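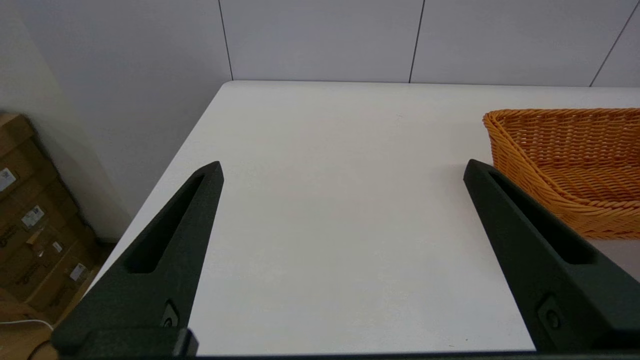

Skonik open day

The Skonik open day was a public demonstration of a tabletop robot arm held at the Hamel works on Oct 21, 2023. It was organized by Kodness, the company that developed the Skonik system, together with Rovavov, which supplied the control software. The announced purpose was to show that an arm trained on recorded examples could tidy loose household goods into a basket without step-by-step programming. Whether the event showed this has been disputed, mostly by people who were there.

The demonstration is remembered chiefly for the gap between the wording of the invitation, which promised "a robot that understands clutter," and the task that visitors watched, which was a good deal smaller.

Background

Kodness began as a maker of packing equipment and moved into robot arms when orders for its older machines slowed. Skonik was its first product aimed at buyers with no engineering staff. Early sales material described it as suitable for stockrooms, repair counters and small kitchens, though no kitchen installation has ever been documented.

Rovavov joined the project later. Its software learns from runs in which a person guides the arm through a job while the cameras record. According to the handout given to visitors, the version shown at Hamel had been trained on 2,213 such runs. The handout did not say how many of them used the same table, the same basket or the same goods as the demonstration. Vidar Kristiansen, who led the project at Kodness, was asked about this during the first question period and answered that "a fair share" did. He was asked again in the last question period and gave the same answer.

A smaller showing for dealers had taken place in September. No record of it was published, and accounts of how it went rest on the word of the company.

Setting

The open day took place in a ground-floor room normally used for product testing. Visitors stood behind a rope and could see the arm from one side only. A screen next to the rope carried the picture from the small camera near the gripper, and since the arm itself often blocked the view of the table, most people ended up watching the screen.

The work surface was a plain white tabletop with an orange basket of woven plastic at its right side. Light gray paneling stood behind it. Several visitors later remarked on how tidy the arrangement was. Bezawit Degefa, a warehouse planner who wrote the longest account of the day, noted that a bright, bare surface is about the easiest background a camera can be given, and that she had never worked in a building that contained one.

Kodness replied that a simple background had been chosen so that the audience could follow the motion. The company did not claim that the system had been tested on a darker or busier surface, and it declined a request from the floor to lay a patterned cloth over the table.

Equipment

The arm carried a gripper with two black fingers. Each finger narrows toward the tip and has a long recess along its inner side. In the talk that opened the event the fingers were described as a universal design. Degefa's account disputes the word, pointing out that every object used that day was chosen in advance by the people who had made the fingers.

The camera was mounted close to the gripper and moved with it. This arrangement is common in learned manipulation, where it gives a close view of the object at the moment of grasping. Its drawback is that the camera sees only what the gripper is pointed at. When the arm turned toward the basket, the goods remaining on the table could pass out of view, and the system had to find them again on the way back. On several occasions during the day it paused at this point for long enough that visitors asked whether it had stopped working.

A second camera, fixed to a stand, was listed in the handout. Staff gave different answers when asked whether it was in use.

Program

The day was divided into five sessions, each following the same plan. A staff member gave a short talk, goods were laid on the table, the arm was started, and questions were taken while the table was being reset. Each session lasted some 20 minutes, of which the arm was moving for rather less than half.

The goods consisted of cloths, sponges, small boxed items and soft toys. They were placed by hand by Kodness staff. In the second session a child was invited to place one of the toys, and set it down near the far edge. The arm reached toward it, closed short of it, and repeated the motion until an operator stepped in and moved the toy closer. The presenter described this as "a good example of teamwork between people and machines." It was met with laughter, and the invitation was not repeated in later sessions.

The fourth session was run at a higher speed. The change had not been announced, and it produced the clearest failures of the day, including a boxed item that was carried over the rim of the basket and let go on the other side. The final session returned to the earlier speed.

Results

Kodness counted 68 attempts to pick up an object and published a statement calling the outcome "overwhelmingly positive." The statement gave no number of successes. It counted an attempt as completed when the object "reached the basket area," a phrase that was not defined and which on a plain reading includes the tabletop beside the basket.

Yakubu Onuoha, a lecturer in mechanical engineering who attended with a group of students, asked for the log of the runs. He was sent a summary in which attempts that had been stopped by an operator were listed as "paused" and left out of the total. Onuoha wrote that the arm had done reasonable work on the cloths and sponges, which fold around the fingers and are hard to miss, and less well on anything with flat, stiff sides. He considered the machine competent and the claims made for it careless.

No time comparison with a person doing the same job was offered. Degefa timed one informally, using a colleague and a pile of coats, and admitted that the figure was worthless.

The role of the operator

The main point of dispute was how much of the work had been done by the arm on its own. An operator sat at a desk beside the rope with a hand controller throughout the event. Kodness described the controller as a safety device. Visitors standing nearest the desk reported that it was picked up often, and at least one of them believed the arm's path changed when it was.

Lucienne Brunet, who spoke for Rovavov, said that the operator could stop the arm and send it back to its starting position but could not steer it. She added that the same controller was used for recording training runs, where it does steer the arm, and that she understood why this had caused confusion. The two modes were selected in software, and nothing on the device or on the screen showed which was active.

Onuoha regarded Brunet's explanation as likely to be true. He also pointed out that it could not be checked by anyone in the room, and that a lamp costing very little would have settled the matter.

Reception

Coverage was light. Trade newsletters largely reprinted the company's statement, in one case with the headline unchanged. Local reports paid more attention to the refreshments and to the fact that the works had been closed to the public for many years.

Among buyers the response was mixed. Sandrine Leblanc, the owner of a laundry and linen service, had been named in advance as an interested customer. She told a local reporter afterward that the cloths used in the demonstration were smaller than anything her business handled, that they had gone into the basket crumpled, and that her own staff were expected to fold them. She did not place an order. Kodness continued to list her firm under "conversations in progress" on its website for some time after the event, and removed it at her request.

Defenders of the demonstration have argued that it was judged by the wrong standard. Picking up a soft object that has been dropped in no particular position is difficult for a machine, and a few years earlier a showing of this kind would have been confined to a laboratory. Kristiansen made this case in a written reply to Degefa, and she accepted most of it. Her answer was that visitors had been invited to see a finished product with a price on it, and that the invitation had said nothing about research.

Later developments

Kodness revised its sales material after the open day. The phrase "understands clutter" was replaced by "assists with sorting," and the reference to small kitchens was dropped. The company said the changes had been planned beforehand.

Rovavov added an on-screen label showing whether the arm was running by itself or being guided. It appears in footage released after the event, in small type at the lower corner. A repeat of the open day with goods brought by visitors was proposed by Onuoha and welcomed by Kodness in principle. No time or place for it has been given.

See also

Learning from demonstration
Robot end effector
Teleoperation
Trade fair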